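Tesley TK-70 Toroidal Tank Kit for Dual Fuel Conversion

In stock at Ustudport. Ships freight only, no air. Two tank sizes, one front end.

Been getting a lot of calls on this one so the page is redone as of August 5, 2018. Old page had the wrong bracket listed. If you printed it, toss it.

What it is

Donut tank for the spare wheel well, plus everything from the tank to the injector rail. Propane autogas. For port-injected gas engines, four and six cylinder. Not for direct injection. Not for diesel. Please stop ordering it for diesel.

Car keeps its gasoline tank and starts on gasoline, then switches over once the reducer is up to temperature. Switch on the dash lets the driver go back by hand. Level lights on the switch, four green and one red.

Tank sizes

TK-70 is 70 liters gross. TK-85 is 85 liters gross, taller, check your well depth before you order. Both fill to 80 percent and stop, the float valve does that. So no, you won't get 70 liters in a 70 liter tank. That isn't a defect and we don't take returns for it.

Measure the well with the carpet out. Measure again at the back, a lot of them taper. If the trunk floor sits high after the install it's nearly always the valve cover hitting, and the low-profile cover fixes it (sold separate, Tsolakis makes it, we stock it).

In the box

Toroidal tank, painted, with mounting ring
Multivalve with float, relief valve and solenoid
Gas-tight valve cover and two vent hoses
Fill point, bumper mount or flap mount, tell us which
Copper line, PVC coated, one coil
Tesley R4 reducer with coolant tees
Vapor filter
Injector rail, four or six
Controller, harness, switch
Temp and pressure sensor
Center bolt, plate, washers, clamps, a bag of ties

Not in the box: coolant, hose for odd routing, fill adapters for driving abroad, valve lube kit, labels for your state. Ask.
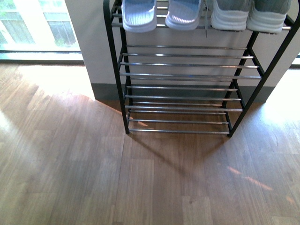
Black rack with silver rods, sandals up top.

Reducer notes

R4 is the standard one. Good for most four cylinders and the smaller sixes. If you have a turbo or a bigger six get the R4 Plus, same bolt pattern, larger ports. Mount it lower than the top of the radiator or it'll trap air and never warm up right. We see this every week. Car won't switch over, customer thinks controller is dead, ships controller back, controller is fine. Bleed the coolant first.

Coolant tees go on the heater hoses, in parallel. Don't put it in series with the heater unless your installer has a reason and is happy to explain it to you in January.

Rail and injectors

Sovden rail, the newer one with the replaceable inserts. The kits we shipped before April had the older rail. Both work with the same controller but the calibration file is different, so look at the sticker on the end of the rail. Gray sticker old, blue sticker new. Load the wrong file and it'll run rich at idle and you'll smell it.

Nozzles come undrilled. Drill to suit the engine power per cylinder, chart is in the sleeve with the manual. Start small. You can make a hole bigger.

Keep the hoses between rail and manifold short and all the same length. Shorter is better but same is more important.

Controller

Autocalibration at idle, then map on the road with the laptop. Cable isn't included, the software is a free download once you register as an installer. Windows only, sorry. Serial cable works with most USB adapters, the cheap ones drop out halfway through a write so don't use the cheap ones.

Talks to the car over the diagnostic plug if you hook up the extra pair. Recommended. Fuel trims get corrected live and you get a lot fewer check engine lights.

Who can install

Licensed shops only. We need a shop number on file before it leaves the warehouse. Rules on tanks, venting and inspection vary by state and sometimes by county, your shop should know them, and we can't tell you over the phone what your inspector is going to say. Home installs void the warranty, all of it, tank included.

No shop near you? Call, we keep a list.

Shop time

Plan on two days for the first one. Shops that do a lot of them get it done in one. Tank and line is the easy half. Wiring is the slow half, esp. on cars where the injector connectors are buried under the intake.

Price and ordering

TK-70 kit, four cylinder, dealer price on request
TK-85 kit, same
Six cylinder adds 40 dollars for the rail and two injector pigtails
Deposit on special orders is 700 dollars, applied to the invoice, not refundable once the tank is cut loose from the importer

Orders in before noon go to the dock same day if the tank is on the floor. TK-70 usually is. TK-85 comes and goes. If the page says in stock and you need three or more, call first.

Freight: tanks ship empty and purged, on a pallet, with paperwork. Somebody has to sign. Check for dents before the driver leaves and write it on the bill. Dented tank with a clean signature is your tank. Don't install it either way, call us.

Warranty

Two years on reducer, rail and controller. Tank covered against manufacturing defects only, for as long as the plate date is good. Filters are wear items. Change the vapor filter every oil change or every second one if your fuel is clean, and you won't know if your fuel is clean till you've opened a filter.

Keep the tank plate readable. No painting over it, no undercoat on it. An inspector who can't read the plate will fail the car and we can't send you a new plate, they're stamped with the tank.

Questions that come up

Will it fit a wagon with the third row? Probably not. The seat mechanism usually sits in the well. Look at the cylinder tank page.

Does the engine need valve protection? Depends on the engine. Some heads have soft seats and will recede on gas. There's a list in the installer download. If yours is on it, get the lube kit, or better, don't convert it.

Spare tire? Gone, you lose the well. Most people carry a can of sealant and a compresser.

Mileage? Expect to burn more gallons of propane than you did gasoline. The savings is in the price per gallon, so check what your local pump charges before you buy anything from us.

Can I run it on a barbecue cylinder? No.

Cold weather? Starts on gasoline, so fine. Takes longer to switch over. Keep some gas in the gasoline tank, people run it dry and cook the pump.

Parts on their own

Multivalve, reducer rebuild kit, rail inserts, filters, fill caps, switch and harness are all on the spares page. Have your kit serial ready, its on the side of the controller and on the inside of the manual cover. Sovden inserts sold in sets only.

Trade accounts and tech questions go to Ifigeneia Karamanlidis at the parts desk. Email is quicker. Include the car, year, engine code, rail sticker color, and a saved log if it's a running problem. Without a log she's just going to ask you for a log.

Related: TK cylinder tanks, R4 Plus reducer, low-profile valve cover, fill point adapters, leak detector spray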